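Notebook, Drallar textiles, October
Alov hall, big table by the partition
Entry 201, T-shirt folding and the table cover

Got in a little after nine. Hall already busy, people at the tables on the far side, so we kept to our end. Spent the first part of the morning on the cover. The pale sheet had slid toward one side overnight and was hanging unevenly. Pulled it square, then went around the edges and tucked what would tuck. It still creases as soon as anyone leans on it. Ironing it in place was suggested last week and I am against it, we don't know what is under there in the way of padding.

Sheet is the Jendby one, 300 cm on the long side as bought, before washing. I have not measured it since. Should do.

Then started on the blue T-shirt. Plan for the day was to find a starting layout that two people can reproduce without talking about it too much. Body flat first, hem toward whoever is standing at the table, collar away. The body is easy. The collar and the sleeve next to it are where the time goes. The knit at the neck is thicker and holds a twist, so you get a smooth rectangle and then a knot of fabric at the top corner that has to be teased out separately. 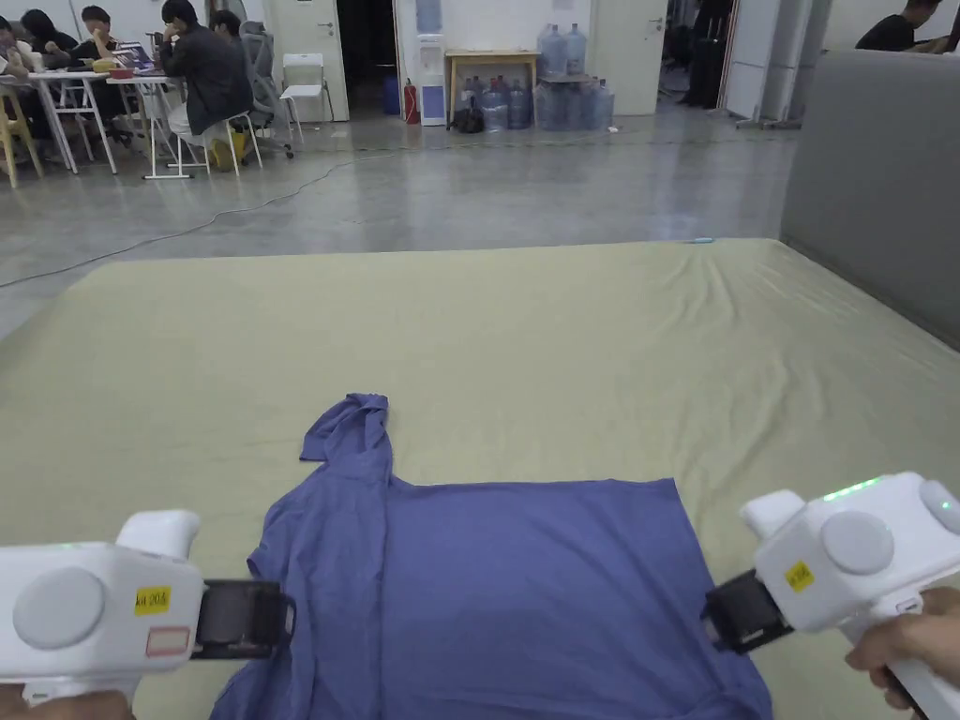
1. Laying out flat

Tried it three ways.

a) Drop the shirt in the middle and work outward. Quick, but the sleeves end up under the body more often than not, and you don't find out until the first fold.

b) Hold by the shoulders, lower the hem first, lay back toward the collar. Best result by a good margin. Needs some height above the table, and the shorter of us had to go up on her toes.

c) Hold by the hem, lower the collar first. Collar lands in a heap. Not doing this one again.

Went with b) for the rest of the day. After it is down, one pass with the flat of the hand from the middle out to each side seam. Don't press hard or the sheet moves along with the shirt and you get a ridge under the chest that looks like part of the fold.

2. Hanging over the near edge

Worked closer to the near edge for a while to save reaching. Mixed feelings. Once part of the cloth goes over the edge its own weight pulls the rest after it, slowly, and the straight side you just lined up is no longer straight. It does give you a free piece to take hold of, which helps if the layer is lying dead flat on the table and you can't get under it.

Marked in pencil on the layout sheet: keep the whole garment a hand's width in from the edge unless the step calls for an overhang.
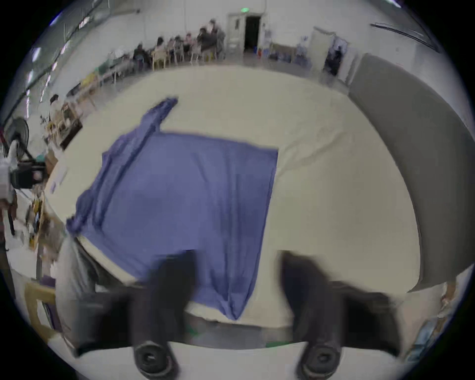
3. Folds

Order we settled on:

Left side in to the middle, sleeve laid back on itself.
Right side the same.
Hem up to just below the collar.
Once more if it has to go in the small box.

Did 5 in a row with this order before the break. First two were poor, the side folds met at an angle and the last fold came out as a wedge. The other three I would put on a shelf. Widths within about 4 cm of each other, taken with the soft tape, so don't lean on that number.

The thing that helped most was stopping after each fold to square the bottom corners. Skip it once and the error carries to the end.

4. Resetting between runs

We had been unfolding the shirt and smoothing it again between runs, which leaves the old crease lines in and makes the next run easier than it should be. From now on bunch it up and let it fall on the table. It looks like laundry at the start of every run, and it takes longer. 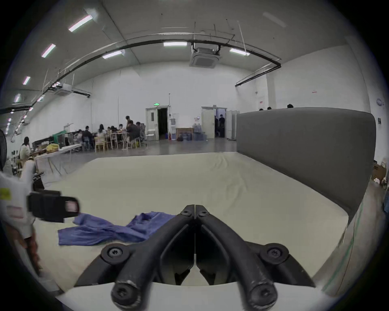

AFTER THE BREAK

Compared notes with the pages from the Bashir runs. They used towels and a bare tabletop. Towels have enough body to stay where they are put, a thin T-shirt doesn't, so most of their timings are no use to us. Their remark about the cover is worth copying though: a cloth on a cloth drags, and the top one picks up whatever wrinkle is below it. Matches what I saw this morning.

Tried clipping the sheet under the far side of the table. Less slip. Clips are the cheap kind and one let go when the sheet was pulled. Need better ones, or wide tape on the underside.

Light in the hall was even enough all day that I could see the edge of the top layer against the one below it, blue on blue. Late in the afternoon that gets harder and I would not start new runs after four.

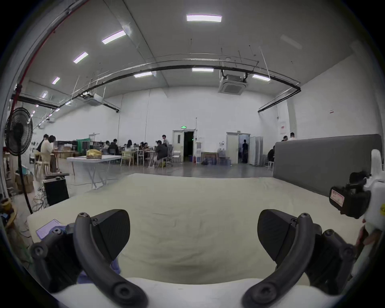
Big table with the pale cover on, fan to the left, partition to the right.

TO DO

Wash and measure the sheet. Write the new length on the hem in marker.
Clips, wide ones.
Second T-shirt in a color that isn't close to the first, same size if possible.
Redo the wedge problem on purpose and write down at which fold it starts.
Copy the fold order onto a card and leave it on the table for whoever is in next.
Ask if the Bashir towels are still in the Jendby bag or went back to the store room.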